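# The Desk Moves Outside

The first thing Hường Tôn carried out to the patio was a stack of invoices and a coffee mug to hold them down. The laptop came next, then an extension cord, then a cushion. By the end of July she was doing six hours a day at a round slatted table that had been bought for dinners.

She keeps the books for three small firms in Jirerlow, and until this year she did it from a rented desk above a bakery. When the lease ran out she looked around her own house for a place to work. The dining room had two children in it. The bedroom had no window that opened. The patio was free.

A lot of people made the same move this year, and most of them made it with furniture that was never meant for work. Garden tables are usually lower than desks, the chairs lean back, and the surface is full of gaps. Pens roll into the gaps and drop through. Paper blows. A mouse, if you use one, bumps along the slats and the pointer jumps on the screen.

Koen Peeters has sold outdoor furniture at Pestari for 27 years. He says customers used to ask him whether a table could stay out in the rain. This summer they asked whether they could type at it.

"I tell them to bring the laptop to the store," Peeters says. "Sit down and work on it for a while. If your shoulders come up, the table is too high for that chair. If you're bent over, it's too low. People will test a mattress and then buy a chair from a picture."

His advice on shape is simple. A rectangular table gives you a straight edge to rest your forearms on. A round one doesn't, so your elbows hang off the sides unless you push the laptop toward the middle. In return you can move your chair along the rim as the sun moves and take everything with you. Tôn does this twice a day, once before lunch and again at three.

Slats are harder to get around. They keep rain from standing on the table, and on a round top they often run out from a center panel like the spokes of a wheel. That means the gaps change direction depending on where you sit. A mouse that travels smoothly along a slat will catch when it crosses to the next one. Optical mice have a second problem, as the sensor loses the surface each time it passes over an opening.

Some people cover the whole top. Khôi Cù, who designs labels for Đoàn, a tea packer in Tollness, cut a sheet of hardboard to fit his table and painted it gray. It worked well until the first heavy rain, when he forgot to bring it in. The board swelled along one side and now rocks when he leans on it. He has gone back to the bare table with a pad for the mouse, and he keeps his pens in a jar.

A pad is the cheapest fix and for most people it is enough. Cù says to pick one stiff enough to bridge the gaps. A thin cloth pad sags a little into each opening, and you feel every slat through it. A firm one sits flat. Rounded corners help too, he says, because square ones lift and catch a sleeve.

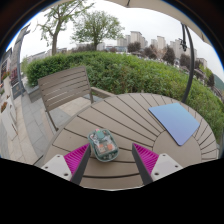
*A mouse and pad on a round slatted table, with a matching brown chair behind.*

Color matters more outdoors than it does at a desk. Black plastic left in direct sun gets hot enough that you notice it when you pick it up. Pale or clear things stay more comfortable, and bright ones are easier to find when you clear up at dusk. Tôn lost a black memory stick for two weeks. It was lying on the soil in a planter under the table.

The chair is where Peeters thinks people should spend money first. A slatted back is fine for an hour over lunch. For a workday he suggests a cushion behind the lower back and another on the seat, both with ties. Flat armrests are useful if they clear the rim of the table. If they hit it, you end up perched on the front of the seat to reach the keys.

Power is the last thing to sort out. Tôn runs hers from the kitchen while she works and unplugs it when she goes in. Cù charges everything overnight and works until the battery gives out, usually in the middle of the afternoon.

It is December 2020 now, and Tôn's laptop is on the ironing board in the hall. The cushions are in a bag in the garage. She has ordered a firm pad for spring and asked Peeters to put aside a chair with lower arms.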